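Storville College robotics club enters sorting challenge with two-armed student project

For release: September

Students at Storville College have entered a two-armed sorting robot in this year's Netusine Schools Challenge, the college announced today. It is the first time the college has put forward a team in the manipulation class, where entries must pick up everyday items from a table and put them in the right place without help.

The team has 4 members, all in their second year of the engineering course. They have spent the summer term and part of the holidays on the project, working in the ground-floor workshop at the Gredum Road site.

Under the challenge rules, each team is given a list of household and office items and a set time to sort them. Points are given for every item that ends up in the correct container, and taken away for anything dropped outside it. Teams may choose their own containers, provided these can be bought or found easily.
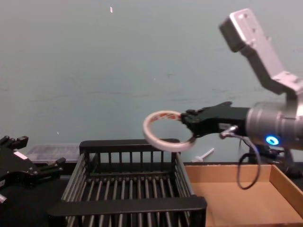
The students decided early on to practise with rolls of tape. A roll can be held by the rim or from inside the core, and the two methods need different finger positions. It can also roll away if it is put down on its edge, so the arm has to let go at the right moment and at the right angle. The club has written separate routines for each grip and is still comparing them.

To teach the arms, a student guides them through a task by hand while the movements are recorded. The recordings are then used to train the control software. So far the club has kept 128 recordings and thrown out a good many more, mostly from the first weeks, when the arms were moved too fast.

"We thought the programming would take up most of our time," the team said in a joint statement. "A lot of it went on the table. If a tray is moved by a couple of centimetres between one run and the next, the results are hard to compare, so we now measure where everything goes before we start."

The work has been supported by Aasen, a local engineering firm, which has lent the club bench space for test days and paid the entry fee. Staff from the firm also visit the workshop once a fortnight to look over the students' work and answer questions – they don't write any of the code.

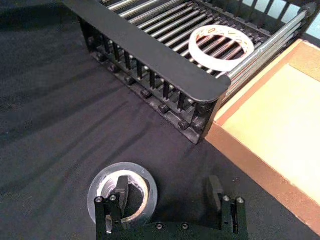

Page 2

The Netusine Schools Challenge is open to schools and colleges with students aged 14 to 19. This year 39 teams have entered across all classes. Regional heats take place later in the autumn, and the teams with the highest scores go on to a final in the spring.

Before the heats the Storville team plans to add smaller items to its practice sessions and to work on handing objects from one arm to the other, a task that carries extra points. A written log of the project must also be handed in, and will be marked separately.

The robotics club meets after lessons, from 4.15 pm, in the Gredum Road workshop. New members are welcome from any course and no experience is needed. Students who would like to join should leave their name at the main reception.

Schools wishing to visit the workshop and see the arms at work can arrange a time through the college office.

Ends

Notes to editors

Storville College offers full-time and part-time courses in engineering, computing, construction and design.

Further pictures and interviews with the team are available on request from the college press office.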